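# What is an understudy?

In a theater, the same show is played many times. The people who bought a ticket want to see the show tonight, even if the singer with the biggest part woke up this morning with no voice. For such evenings a theater has an understudy. In these pages I explain who this person is and how he or she works.

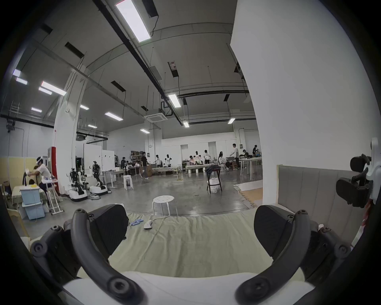
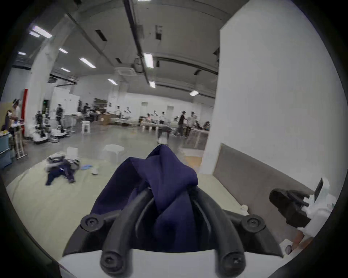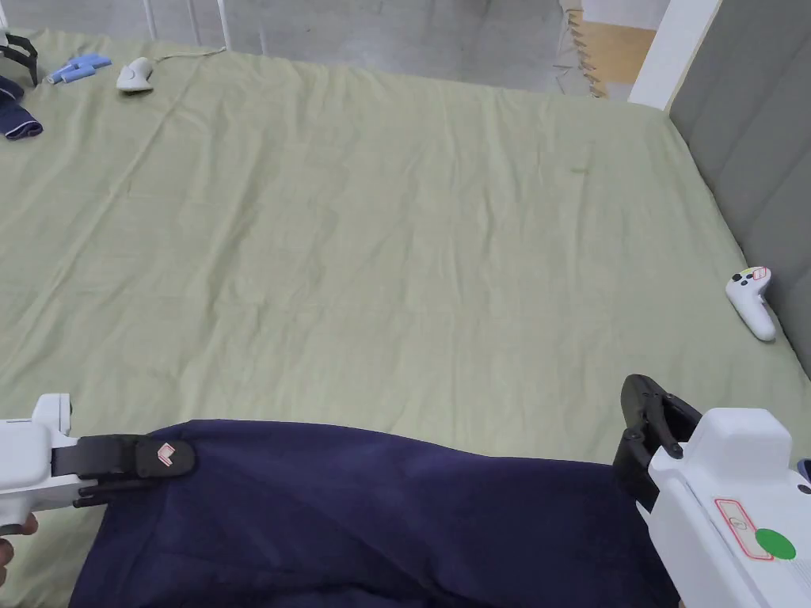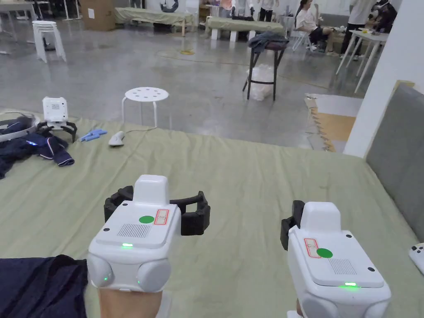

**What does an understudy do?**

An understudy learns the part of another actor and plays it when this actor cannot come on stage. The understudy learns all the words, all the songs and all the steps of the part. On most evenings the other actor is well, and then the understudy does something else in the show, or waits.

## A small part and a big part

Many understudies are already in the show. Let us take a musical about a ship. One actress plays a cook, and she has 11 lines to say. She is also the understudy of the captain, and the captain has 132 lines and four songs. So she must have both parts in her head at the same time. When she plays the captain, a different person must play the cook!

This other person is often called a **swing**. A swing can play several small parts in the same show. On one night the swing is the cook, on another night a sailor or a passenger. Swings often write a notebook with little maps of the stage. On the map they mark where each person stands in each song, so that two dancers do not run into each other.

There is also the **standby**. A standby has no small part in the show. He or she learns only one or two big parts and must be ready to come if the telephone rings. Some standbys wait in the theater, others may wait at home if they live near.

## How do they learn it?

At the rehearsals, the understudy sits and watches. He or she writes down everything: "walk to the door, take the hat, turn left, sing." At home the understudy says the words aloud again and again.

Later there are special rehearsals only for the understudies. These are often in the afternoon, before the evening show. Sometimes there is only a piano and not the whole orchestra, and sometimes the actors wear their own clothes and not the costumes. An understudy may play the part for the first time with full music and lights on the same evening when the public is there.

The costume is a question too. If the captain is tall and the understudy is short, the captain's coat will not fit. A good theater makes a second coat, or makes one coat that can be changed quickly.

## An evening in Kistano

The Sachdeva Theater in Kistano has 500 seats. One May, it played a musical about a lost circus. At four in the afternoon the actor who played the circus director telephoned. He had a fever and could not sing. The show was at half past seven.

His understudy was called at once. First he tried on the red coat and the boots. Then he went to the stage and practiced the dance with the other actors, and after it the sword fight, very slowly. A fight on stage must always be practiced before the show, so that no person gets hurt. At seven he had his make-up on. A small paper in the program told the public that another actor would play the director.

The show began on time. In the second act he forgot one line of a song, and the girl who played the acrobat sang it in his place. He played the part for three evenings, and then he went back to his small part, the man who sells the tickets.

## Do all shows have understudies?

It depends on the theater. A big musical has many of them. The Citomport Opera wrote 37 names in the program of its last Christmas show, and next to some names you could read in small letters "also understudy for" and a part. A little theater group with four actors has perhaps no understudy. If one of the four is ill, they must find a friend who reads the part from a book, or they must give the money back.

Opera singers have a different word. They say **cover**. If the singer and the cover are both ill, the opera house may call a singer from another city who already knows the part. A theater in Udine, for example, could telephone to another Italian city and ask who is free and can take the next train.

## Words to remember

- **Understudy:** learns the part of another actor and often has a small part too.
- **Swing:** can play several small parts in one show.
- **Standby:** waits for one or two big parts and plays no other.
- **Cover:** the word for an understudy in the opera.

If you go to a musical, look in the program before the lights go out. You will often find the understudies on the page with the other actors.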